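Workshop notebook, Endbridge budget desk
Saturday, March, a little after 9 in the morning

Came in on the weekend to get the quiet, and I'm glad I did, since the Jarneck draft took far longer to read than I'd promised everyone. It's a lovely piece of work in places (whoever wrote the notes on the road fund deserves a good lunch!) but the revenue table still doesn't match the narrative. The table has 1528 line items and the text talks as if the old chart of accounts were in use, so I spent the first hour just lining up codes.

Homa Golestani left me her markup from the second reading, and it saved me no end of trouble. She had flagged 214 lines where the town had put one-time grants in with the regular income – an easy mistake, and we made it ourselves in our first template. I moved those to their own sheet and kept her initials beside each one so we can talk it over with Jarneck properly.
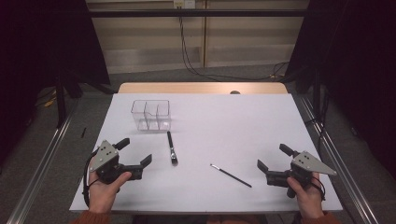

When does the public comment period start for a town that publishes its draft late?

It starts on the day the draft is posted, and the full 60 days run from there, even if that pushes the council vote back.

I wrote that on the inside cover too, as Kommont asked us the same thing last time and I had to go digging through old mail for it. Their calendar still shows the vote too early, by the way, and I've sent them a friendly note.

Left to do: check the debt service page again with fresh eyes, ask Homa whether the water transfer belongs under capital, and print the Peng comparison in bigger type – I could hardly read the last one.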